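Saltine House – Laundry and shared rooms: your questions

Who can use the laundry room?
Anyone renting a room or flat in the building. Guests staying more than 14 nights can ask the office for a key fob.

When is it open?
From 6 am to 10 pm, every day. Please don't start a wash after 8.45 pm.

How do I book?
Use the sheet by the door or email Kyu-ri Kwak in the office. You can book one slot a day. If you are more than 15 minutes late, someone else may take it.

How long is a slot?
About 60 minutes, enough for a normal wash. The long cotton wash needs two slots.

Can I dry clothes in my room?
Only with a window open. We had damp in several rooms in August and would like to avoid more of it.

How should I leave the machine?
Take everything out, check the rubber seal for socks and coins, and leave the door open – a shut drum starts to smell. 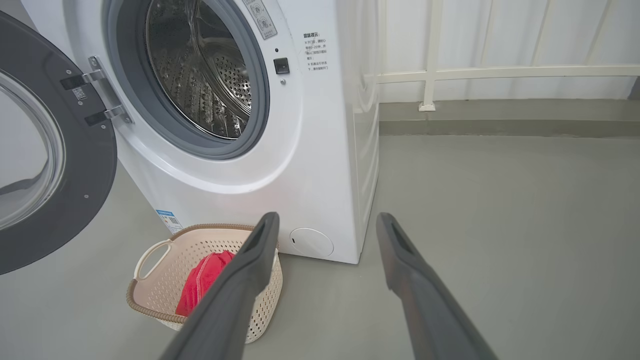
Door open, drum empty.

What if a machine stops mid-wash?
Don't force the door. Ring Domingo Sosa on the number in your welcome pack.

Can I store things in the shared rooms?
No. Items left there are moved to the office and kept for 14 days.

Last updated: 2020-10-04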